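Hand washing wool bowls-and-basin style, or machine on wool cycle?
Board: Knitting and yarn care > Washing and blocking 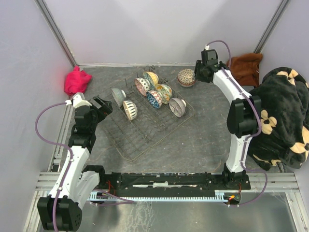

Puslow
Posted 4/29/26

Hello all. I have finished my first big shawl in Lã, the undyed fingering weight, and before blocking I would like to hear how other people wash. My mother-in-law says only by hand, in the kitchen sink, with shampoo. My neighbour puts everything in the machine on the wool cycle and her jumpers look fine to me. The shawl has 256 stitches on the last row and took me the whole winter, so I am a little afraid of both methods.

My English is not perfect, please ask if something is not clear. I also don't know if I must rinse the special wool soap or leave it in. On the bottle it is written one thing and on the yarn label another.

Lonora
Replied

Hand, always, for lace. Fill the basin first, then put the wool in. Do not run the tap on top of it. Twenty minutes, no rubbing, press the water out with a towel. If the soap is the no-rinse sort you can leave it, but I rinse once anyway because I don't like the smell when it dries.

Is the Lã superwash or not? This changes everything.

Puslow
Replied

Not superwash. The label has the little hand in the water and nothing else.

a_ccori
Replied

I must disagree a little with Lonora. I have washed non-superwash wool in the machine for 14 years and I have felted one hat, and that hat was my own fault (I pressed the wrong button and it went at forty degrees). A good wool cycle moves less than your hands do. What kills the wool is heat and sudden change of temperature. The movement matters also, but on my machine the drum only rocks.

For a lace shawl I would put it in a net bag, cold, spin at the lowest. It comes out almost ready for the pins.
Anselmo Ccori

Lonora
Replied

"On my machine" is the problem, Anselmo. We do not know what machine Puslow has. Mine is old and the wool cycle is a joke, it starts gently and then it spins like for towels. I lost a cardigan this way. I would not tell a beginner to try with a whole winter of work inside.

a_ccori
Replied

That is fair. Then she can knit a square first and wash the square. I did this with every new yarn in the beginning — ten centimetres, measure before, measure after, write it down in a notebook. If the square is good, the shawl will be good.

Flurkum
Replied

The square tells you about the yarn but a big wet shawl is heavier and behaves in another way. I had a swatch in alpaca that was perfect and the finished piece grew until it could be a curtain. So I would not trust it completely.

About the soap: I stopped buying the special one. A small spoon of plain washing-up liquid without perfume does the same for me. Some people here will be angry now.

Lonora
Replied

Not angry, but washing-up liquid is made to take fat away, and undyed wool has still some of its own fat in it. You feel it after three or four washes, it becomes dry like straw. I would use shampoo before that.

Flurkum
Replied

I have socks from 70 washes ago that are soft. Maybe my liquid is weak, I don't know.

Segundo Cabrera
Replied

Good morning. I read the thread with interest, we had the same discussion in my family. One thing is not mentioned yet: how do you dry it? I think more shawls are damaged when lifted from the water than by the washing. Put both hands under it, never lift it by one end. Then roll in a towel and stand on the towel. After this, pin it flat. Mine is 178 cm across when pinned, so I use the guest bed and a clean sheet, and the guests must wait.

I wash by hand, lukewarm, no opinion about the soap.

Puslow
Replied

Thank you, everybody. The machine we have here is from the landlord and the buttons have lost their text, so I will do it by hand and keep the wool cycle for another day. I will also knit the square, as Anselmo says, I have one small ball left.

One last question. Do I need wires for the straight edge, or is it possible with only pins?

Segundo Cabrera
Replied

Only pins is possible, but put them close, every two centimetres, or the edge will have small waves. With wires it is quicker.

Lonora
Replied

Or pass a strong cotton thread through the edge and pull it tight between two pins. Remember to use white thread!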